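Use the Fancy Fruit Dish, Please

I grew up in a house where the good glass lived behind a door. You could look at it. You could dust it, if you were trusted, and I was not trusted until I was 14. Then I moved into my own place and did the exact same thing with my own dishes, and I'm here to argue that we should all quit it.

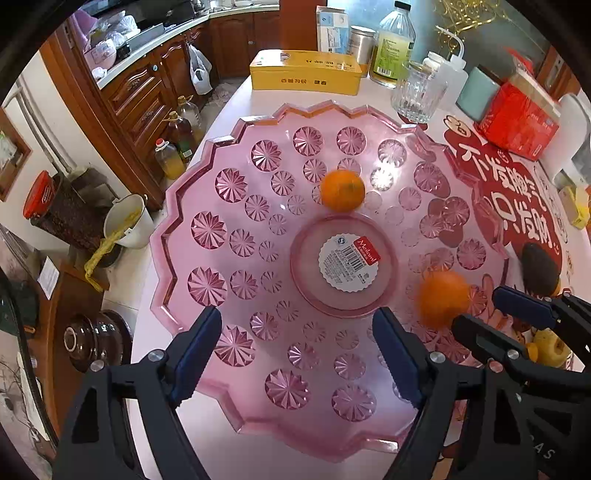

Fruit is the best excuse I know. It needs to sit somewhere, it looks good doing it, and you eat a lot more of it when it's out on the table where you keep walking past. In a fridge drawer an orange is a chore. On pink glass it's practically dessert! I don't even care if the sticker is still on the dish. Put the oranges on it now and peel the thing off some other month.

People tell me a big platter takes up too much room, and yes, okay, it does. My table at home also has to hold the mail, the squeeze bottles, and whatever tin somebody brought back from a trip. I used to clear all that away before I'd let myself bring out anything pretty, so the pretty things came out maybe twice a year – Thanksgiving and my birthday. Now they just share.

The other complaint is breakage. Well, sure. I dropped a footed bowl I'd bought at the Rurkonton flea market, after 2 whole years of keeping it safe in newspaper, and it broke on the day I finally unwrapped it. I'd have much rather lost it after 1,000 breakfasts.

So go get yours down. Wash the dust off, set it in the middle of everything, and load it up with oranges or pears or those tiny tangerines (my weakness – I can eat three standing up). Mine needs a refill by January's first grocery run anyway.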